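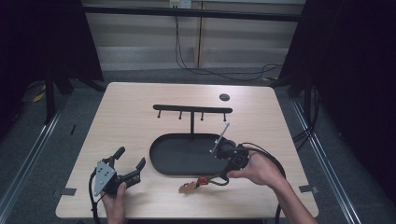 Wakier Storage makes small organizers for desks, dressers and entry tables. The company was founded in Dutdale in 2000 and has kept one workshop there. Its best-known line, the Cai, is a black T-shaped rack rising from the back of an oval tray with a raised rim. Four short pegs, each ending in a small knob, hang from the crossbar at even spacing. Keys and chains go on the pegs, and rings and coins go in the tray.

Each design is load-tested for 98 hours before release. The catalog lists 688 items. Replacement parts are stocked for all current models, and the parts list is revised every November. Trade orders ship through Gerkov Supply.

About > Company > Who We Are

Contact | © Wakier Storage, 2431 Mill Road, Dutdale | Back to top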